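What an open day should show you

I went to the Rerus open day in December expecting to be sold something, and I came away with an opinion about laundry. Rerus builds household robots, or is trying to, and for one afternoon it let the public into its workshop at Lennox to watch them. There were 18 of us in the group I was put with. We signed a form, hung up our coats and were walked past the offices to the part of the building where the robots do their chores.

The chore on show was the wash. It is a sensible choice. Everyone in the group had done a load in the past week, so everyone was qualified to judge. Two arms, a front-loader, a basket and a stuffed toy to move between them. The staff called it the transfer task. My mother would have called it putting the washing in.
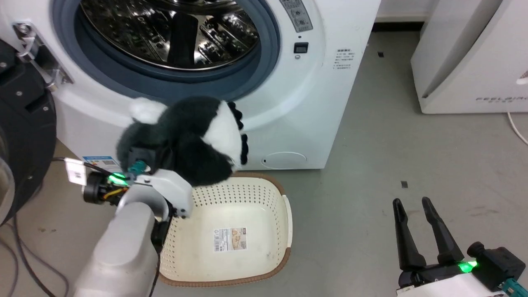
I have been to demonstrations where the speaker talks over the machine the whole time, so that you end up listening to a description of what you should be seeing. Rerus did less of that than most. Rizwan Bugti, who ran our session, gave us three minutes at the start and then stood aside. He told us the arms would be slow. He also told us that the session would go on whether the runs went well or badly, and that if we had a bus to catch we should go and catch it.

That is the first thing I want to defend. Slow is fine. A household robot has all day, and most of the complaints I heard about speed came from people who were standing up. If a machine took 40 minutes to load a washer while I was out at work, I would not notice. I would notice if it left a sock behind the door, or shut the door on a sleeve, and those are the things a demonstration ought to let you watch for. You can't watch for them in a highlight reel.

The second thing is the equipment. The washer on the floor at Lennox was an ordinary household front-loader with its maker's stickers still on it. I asked whether it had been altered and was told no. I think this matters more than anything the company could put in a brochure. A good deal of what passes for progress in home robotics is done by changing the home: a special handle here, a special bin there, until the robot is working in a house built for robots. Few of us will be moving into one.

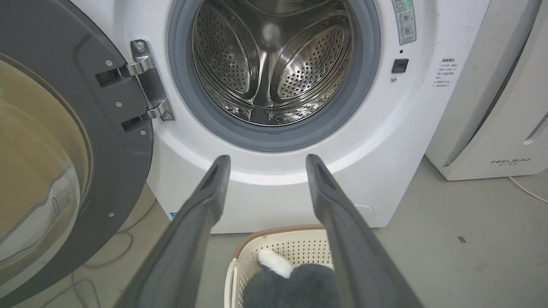

Trurkance disagreed when I put this up in draft, and wrote that a special bin would be a bargain if it meant the laundry got done. People rebuilt their kitchens around the dishwasher, the comment went on, and people put in wider doors for the fridge, so why should a robot be held to a stricter rule than a fridge?

It's a fair question and I have thought about it. My answer is that the people who most need help with the wash are the least able to rebuild anything. They rent, or they are old, or they have a bad back and a small cheque coming in. A fridge goes in one spot and stays there. A robot that needs its own bin today will need its own shelves next year. I would sooner the company did the hard work at its end.

My complaint about the day is a different one, and I made it to Rizwan Bugti before I left. A stuffed toy is not a load of washing. It holds its shape, it has plenty to grab, and there is one of it. Real laundry is a heap. It tangles, it turns itself inside out, it hides a tissue in a pocket. He agreed with all of this and said that towels were next and fitted sheets were a long way off. I believed him about the sheets.
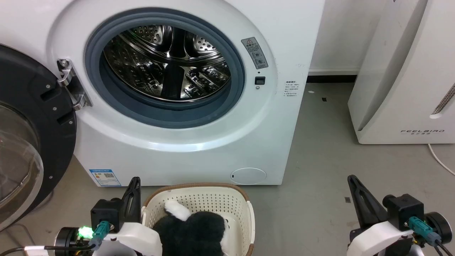 4 min read

I also went last spring to the show at Kulturcombe, where 13 companies had stands, and the comparison is useful. Kulturcombe had carpet, coloured lights and a barrier you couldn't lean on. The robots there poured drinks and waved to children. I enjoyed it, and I couldn't tell you now what any of them was able to do. At Lennox there was a concrete floor and bad coffee, and I could write you a page on what the arms could and couldn't be trusted with.

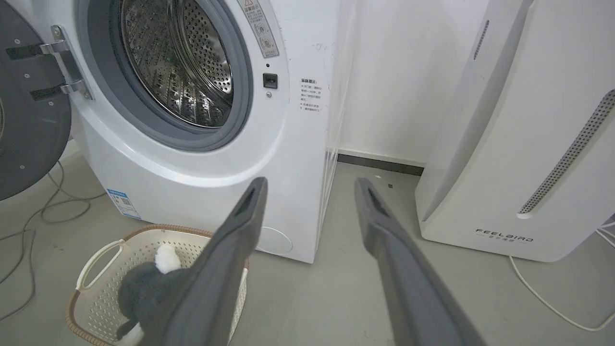
Open days like this should be the normal way of showing the public a machine meant for the home. I would like to see them held in plain rooms with the cables left where they are. At Lennox they looped across the floor under the open washer door, and I took that as a fair statement of how far along the work is. A company that tidies up for visitors will tidy up other things as well. I would ask for a longer session too, with a card on the wall showing how many runs were tried that day and how many were finished, filled in by hand as they go.

I suggested the card. Rizwan Bugti wrote it down, and said that on some days he would rather not hang it up. Those are the days I would come back for. The next session is in the new year, and I have put my name on the list and asked for the late afternoon, when the staff are tired and the questions get better.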